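Flolcombe furniture exchange moves to the old Rosta hall

Wednesday, 3rd July

The furniture exchange in Flolcombe has a new address. From this week residents can bring and collect used furniture in the former Rosta hall on Station Road, behind the bus garage. The old room at the school was closed in May, when the school needed it back for its music lessons.

The exchange was started by Hiba Smadi, who moved to Flolcombe with two suitcases and an empty apartment. At that time she asked her neighbors for a bed and a table, and she received so many offers that she began to write them down in a notebook. The notebook is still used today, next to a simple web page.

"People think that old furniture has no value, but they also find it very difficult to throw it away," Smadi told us. "When they know that another family will sit at their table, it becomes easier for them."

Last year 3,423 pieces changed owner through the exchange. Chairs are the largest group, followed by bookcases and small tables. Beds are accepted only without a mattress. Sofas are accepted if they have no holes and if two persons can carry them through the door, which in the new hall is fortunately much wider than before.

Bedroom furniture is asked for most often, according to Smadi. Wardrobes usually leave on the same day, and vanity tables have become popular again with younger visitors, who some years ago did not want them at all. A piece with carved decoration can now find three or four interested families in one morning. In such a case the names are put in a bowl and one is drawn.
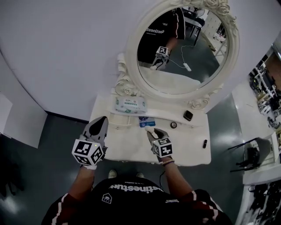 The move was paid for in part by Clekum, a paint company from the same street, which also gave the paint for the walls inside the hall. The town gave the building for a rent of 79 euros per month. The contract is for 2 years and can be made longer if both sides agree. Bart De Graaf, who is responsible for empty buildings at the town office, said that the hall had been without use for a long time and that the roof was repaired before the keys were handed over.

"We received other proposals, among them one for a parking place," De Graaf said. "The council found that this plan gives more to the residents. We will look again at the costs of heating after the first winter."

Heating is indeed a question which remains open. The hall is high and has large windows on the north side. Smadi would like to use only the front part in the cold months, and to keep the back part for storage. She is also looking for somebody with a van for the Saturdays, as the previous driver has moved to another town.

Not everybody is happy about the new place. The school was in the center, and several older visitors came there on foot. Station Road is a walk of up to 9 minutes from the nearest bus stop, and there is no bench on the way. De Graaf promised that he will speak with the bus company about a stop closer to the hall, but he could not yet give a date.

For persons who want to bring furniture, the rules are almost the same as before. It is necessary to send a message first, with the height and width of the piece. Furniture which is left in front of the door outside opening hours is not accepted, and the owner will be asked to take it back. Electrical devices should be brought to the recycling yard. Missing handles and small scratches are not a problem, and a box with screws, knobs and hinges stands near the entrance for everyone who wants to make a repair at home.

The hall is open on Tuesday evening and on Saturday morning. Collecting furniture is free, but a small donation for the rent is welcome. A first repair evening, where visitors can learn how to glue a loose chair leg, is planned for after the summer holidays.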